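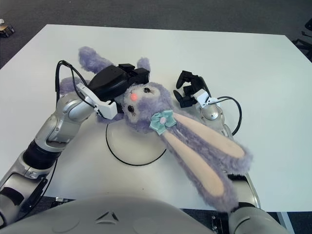
Lavender bunny wins the most votes at Clollton toy library

GREVATSIDE - The votes are in, the shoebox has been emptied out and tallied twice over, and the toy library in Clollton now knows which of its soft toys will be on the front of the new borrowing cards. It is the lavender bunny, the long-eared one with the stitched eyelashes and the ribbon bow, and if you have small children in this town there is a good chance it has spent a week or two at your house already.

Voting ran right through February, with slips handed out at the desk and a slot cut in the lid of the box for little hands to push them through. In the end 2,994 slips came in, a great deal more than the staff had paper for at the beginning, and the second half of the month was voted on the backs of old opening-hours flyers. The bunny took 1,761 of those votes, which left the gray elephant, the two bears and the much-patched duck to share what remained among them. The duck came in second, and its supporters have been very good about it.

The library has been lending out games, puzzles and dress-up clothes from its rooms behind the old Miettinen hardware store for years now, but the soft toys came later and took a while to catch on. Parents worried about washing, and some worried (quite reasonably!) about what would happen when the time came to give a beloved friend back. These days up to 300 families borrow from the plush shelf over a year, and the handing-back has gotten easier with the little travel diaries that go home in each bag, so that a child can write or draw what the toy got up to and then read what it did at the next house.

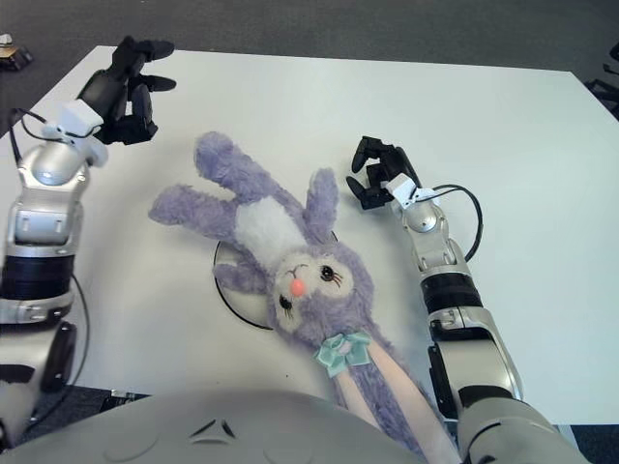
The Titari, Issue 71, page 3

The bunny's own diary is on its third notebook. It has been to a wedding, to the dentist and to a great many sleepovers, and one family took it along on a fishing trip, where according to the diary it caught the only fish. There is a page with nothing on it but a very large orange crayon sun, and another that gives a recipe for carrot soup, with the amounts left out.

Fans of the bunny gave all kinds of reasons on their slips. The color came up a lot, and so did the fuzzy fur, and a surprising number of children simply drew the ears, which are long and floppy with a paler lining and very good for holding on to while falling asleep. Several mentioned the small pink nose. One slip said only "he is my brother," and the staff have pinned that one up by the desk. 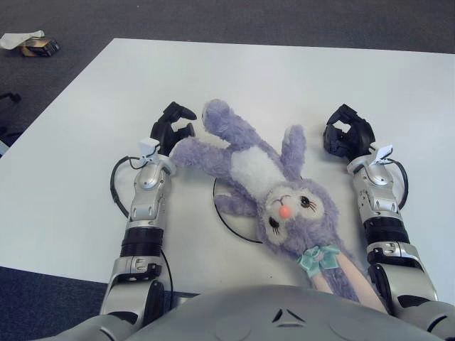

Minttu Rantala thinks the eyelashes did it. Her two girls argued over the elephant and the bunny for most of a week, she said, and then the younger one decided that a toy with eyelashes must be able to see in the dark, and after that there was no more arguing to be done. Both slips went in the box that same afternoon, and she would have put in a third herself if it had been allowed.

The new cards will be lavender, of course, with the bunny's face on the front and room on the back for a child's name and a list of favorites. Old cards stay good until they are full, so there's no need to rush in and trade. Families joining for the first time can pick one up at the desk along with a bag and a fresh diary page, and joining is still free for anyone living in Grevatside or Clollton.

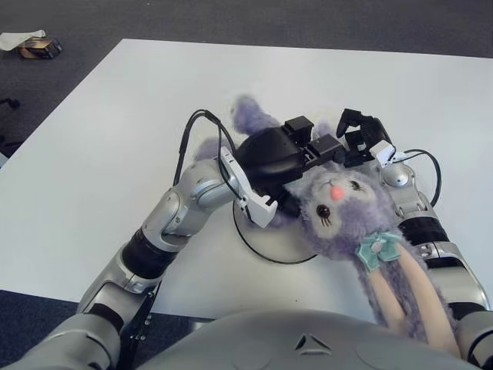 The winning bunny at Clollton, bow and all.

The elephant, the bears and the duck are all available to borrow as usual, and the waiting list for the duck has grown since the result was read out. The bunny's list is longer still, so please put your name down at the desk if you would like a turn, and please remember to send the diary back in the bag along with the toy.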